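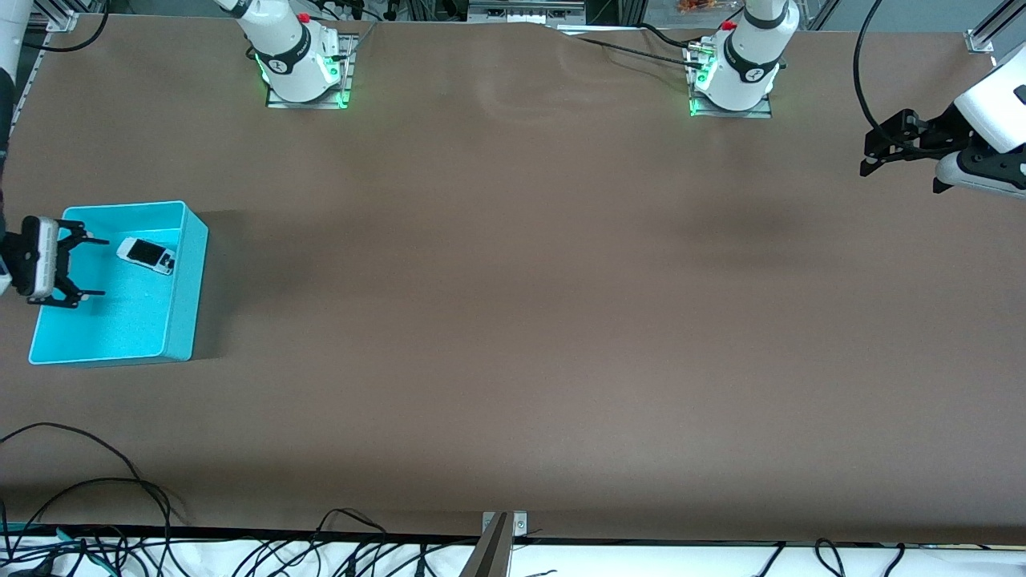 Search this site Go

The first thing I learn at Zotonow's workshop in Braston is where to stand. The second is where the red buttons are, and Shona Strachan makes me point at both of them before she'll let me put my bag down.

She has her reasons. One evening in June the left arm of their two-armed sorting rig, known to everybody in the building as Morrison, swung the wrong way with a colleague's elbow in its path. Kyu-ri Wang had leaned in to straighten a bin. She got a bruise the size of a saucer and, she tells me cheerfully, a week of people making her tea!

So what happened? I'd pictured some great electronic brainstorm (I watch too many films), but the culprit was a cable. One of the plugs had worked itself a tiny bit loose, and for 3 seconds the arm lost track of its own wrist. When the signal came back, the software, a package they call Ivon, decided the arm was miles from where it ought to be and sent it home at full tilt.

"It did exactly what we'd told it to," says Kyu-ri. "We'd just never told it what to do if it got lost."

They went back through the logs afterwards, all 1170 runs, and this is the bit that made me put my biscuit down. The same dropout was in there 56 times. Mostly the arm had been sitting still, so there was no lurch and no one noticed. Run 555 had a proper wobble in it, and somebody had typed "bit twitchy today" in the notes and gone to lunch.

Now a dropout of any length stops both arms dead, and they stay stopped until a person walks over and resets them. It's maddening, Shona says, and it has made everything slower. The plugs have clips on. Nobody reaches over the table while the power's on, me included, though I did forget once and got a very Scottish "Oi!" for it.

Kyu-ri still rests her hand near the nearest button when the arms start up. I noticed I was doing it too by the afternoon.

Contact us | Copyright, all rights reserved | Back to top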